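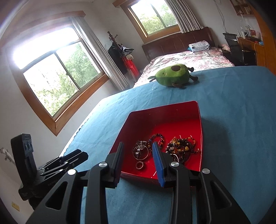 Zanau, février

Tâche bijoux, suite. Barquette rouge sur la nappe bleue, deux pinces tenues à la main, une dans chaque main. La consigne du jour : saisir un bijou isolé, puis un bijou qui touche les autres, et le poser sur la nappe sans renverser ni tirer tout le contenu.

État au départ, 9 h 40. J'ai laissé deux groupes dans la barquette. À gauche, le jonc rond et mince, posé sur la chaîne argentée emmêlée. La petite bague épaisse est juste au-dessous, à part. À droite, le tas de perles avec les morceaux couleur ambre. Entre les deux se trouve le bracelet à petites perles, qui forme une boucle ouverte. Je n'ai pas trié davantage, parce que la semaine passée les départs étaient trop propres et le modèle apprenait seulement la bague seule.

Premier essai : la bague. Prise par-dessus, les doigts parallèles au petit côté de la barquette. Il faut descendre jusqu'à ce que le bout des doigts touche le fond, remonter d'un rien, fermer. Quand je ferme sans remonter, la pince frotte sur le fond et la trajectoire enregistrée devient sale, avec un petit saut que Memorano garde comme si c'était voulu. Gardé cinq répétitions, jeté les deux premières.

Deuxième essai : le jonc. Plus difficile que je pensais. Si je le prends par le bord éloigné, il bascule et entraîne la chaîne. Si je le prends par le bord proche, ma main cache la moitié de la barquette, mais la caméra de la pince voit encore bien l'anneau entre les mâchoires. J'ai choisi le bord proche. À noter pour ceux qui feront la suite : ne pas lever droit. Il faut d'abord incliner le jonc contre une mâchoire, attendre un temps, puis lever. La chaîne glisse et retombe dans quatre essais sur six. Dans les deux autres elle est montée avec, et j'ai dû secouer. J'ai laissé un de ces deux essais dans la série avec l'étiquette « récupération », car on en manque beaucoup.

Question que je me pose encore : est-ce qu'on veut que le robot secoue ? Avec la main c'est un geste de poignet, très court. Sur le bras de Güneş, la limite de vitesse va le transformer en balancement lent, et un balancement lent ne décroche rien. Je propose d'enregistrer aussi une variante où la deuxième pince retient la chaîne contre le fond pendant que la première lève le jonc. C'est plus long, mais chaque mouvement reste dans ce que le bras peut faire.

10 h 30. Pause, contrôle des fichiers. Le nombre total d'épisodes pour la campagne bijoux est maintenant 993, dont 384 sont acceptés après relecture. La proportion est mauvaise. Les rejets se rangent presque tous sous la même cause : perte du suivi de position quand la pince se penche beaucoup vers la barquette. Le fond est brillant, uni, et à faible distance l'algorithme n'a plus de points auxquels s'accrocher. Avec la pièce visible dans le haut de l'image, cela tient mieux. J'ai donc repris l'habitude de garder la pince un peu couchée, de manière que le lit, les fenêtres et le bureau restent dans le champ. L'avocat en peluche au bout de la table aide aussi (beaucoup de contraste entre le vert et le noyau brun). Ne pas le déplacer au milieu d'une série, s'il vous plaît. Un objet qui change de place entre deux épisodes ne gêne pas, pendant un épisode il gêne beaucoup.

La lumière : la grande fenêtre de gauche brûle le haut de l'image. Dans le suivi je ne vois pas de conséquence, mais l'exposition automatique baisse le reste et la mâchoire gauche devient presque noire à l'intérieur. On ne distingue plus bien le relief du doigt. Le patin bleu de droite reste très lisible. Pour l'estimation de l'ouverture je conseille donc de s'appuyer sur le côté droit. J'ai essayé de fixer l'exposition à la main, puis le fond rouge a perdu ses reflets et les pièces argentées se confondaient avec l'ombre. Remis en automatique.

Ouverture maximale mesurée au pied à coulisse : 90 mm. La fiche de Gellent donne la même valeur. Bien. Le zéro, en revanche, a bougé depuis le dernier étalonnage. Pince fermée, le logiciel affiche encore un petit écart positif. J'ai refait l'étalonnage deux fois, fermé, ouvert, fermé, et l'écart a disparu. Il faudrait l'inscrire dans la liste de contrôle du matin, je l'ajoute ce soir.

11 h 15. Troisième essai : le tas de perles. Ici je note surtout des échecs.

Les rangs sont pliés l'un sur l'autre et le doigt en attrape toujours deux. J'ai essayé la prise sur la perle dorée cylindrique, vers le haut du tas, avec l'idée qu'un objet plus gros donne une prise plus franche. La prise est franche, mais tout le tas vient avec elle. Ensuite la perle jaune doré, vers le centre à droite : elle roule sous le doigt, deux échecs, une réussite. Ensuite le rang avec les perles orange, en haut à droite, qui dépasse un peu et qu'on peut saisir par la courbe. Celui-là sort presque seul si on tire vers la paroi droite et non vers le haut. Sept réussites. J'ai gardé cette stratégie pour le reste de la matinée.

Il y a une petite difficulté près de la paroi. La mâchoire extérieure n'a pas de place entre la perle et le bord, et le dos noir du doigt vient cogner contre la barquette. Le choc n'est pas fort, mais la barquette avance sur la nappe et la nappe fait des plis. Au bout de quelques épisodes, la position de départ n'est plus du tout la même. Pour la démonstration c'est peut-être une bonne chose (variété), pour la relecture c'est désagréable. J'ai mis deux bandes d'adhésif double face sous la barquette à 11 h 40. Noter le changement dans les métadonnées : tout ce qui précède est sans adhésif.

La pince de gauche. Elle est restée fermée et en attente au bord de la table pendant les séries à une seule main, les doigts au-dessus du bord. Cela me paraît une position de repos correcte, à condition que tout le monde prenne la même. Dans les enregistrements du mois passé, la pince inactive est parfois à l'intérieur de la barquette, parfois hors du champ, et la politique à deux bras a appris à hésiter avec le bras gauche. On le voit très bien au rejeu sur Güneş : le bras monte, descend, remonte. Je propose la règle suivante : pince inactive fermée, côté gauche, au-dessus du bord de la table, et immobile. Si elle doit bouger, elle bouge pour une raison.

Rythme. J'ai travaillé avec le métronome à 72, un battement pour l'approche, un pour la fermeture, deux pour la levée. Au commencement on se sent ridicule. Mais les durées sont beaucoup plus régulières que celles de la dernière série, et je me fatigue moins le poignet. Le seul inconvénient est qu'on a envie de fermer sur le battement même quand l'alignement n'est pas bon. Trois épisodes jetés pour ce motif.

14 h 05. Reprise par commande à distance, pour comparer. Même table, même contenu remis à peu près à la main d'après la vue du matin. Avec la manette, la bague se prend sans difficulté mais lentement. Le jonc, je n'ai pas réussi à l'incliner contre la mâchoire : on ne sent pas le contact et on pousse trop. Le tas de perles, j'ai abandonné après quatre tentatives. Je ne tire pas de conclusion générale, je suis moins exercé à la manette qu'à la pince. Quelqu'un de plus habile devrait refaire la même comparaison avec les mêmes bijoux.

À propos du retour de force, l'idée d'ajouter une vibration dans la manette revient souvent dans nos discussions. Pour cette tâche je crois que le moment utile serait le contact avec le fond. Le contact avec la perle est trop faible, on l'entendrait à peine dans la vibration du moteur.

15 h 20. Relecture d'une partie des épisodes du matin. Deux annotations à corriger : « bracelet » était employé pour le jonc et aussi pour la boucle à petites perles. Il faut décider. Je propose « jonc » pour l'anneau rigide, « bracelet » pour les perles en boucle, et « rang » pour tout ce qui sort du tas quand on ne peut pas savoir si c'est un collier ou autre chose. La phrase donnée au modèle serait alors « prends le jonc et pose-le sur la nappe », sans mention de la couleur.

Le bracelet lui-même n'a pas encore été démontré, sauf deux fois par erreur. Le patin bleu en cache le bas dès qu'on approche par la droite. À essayer par le haut, avec la pince tournée d'un quart de tour.

À faire :
étalonnage du zéro dans la liste du matin
renommer jonc / bracelet / rang dans Memorano, anciennes séries comprises
série à deux mains, chaîne retenue contre le fond
bracelet, approche tournée
demander à Gellent des patins un peu moins épais pour travailler près de la paroi
vérifier que l'adhésif tient encore demain matin

16 h 45. Copie des fichiers lancée, batteries des deux pinces en charge.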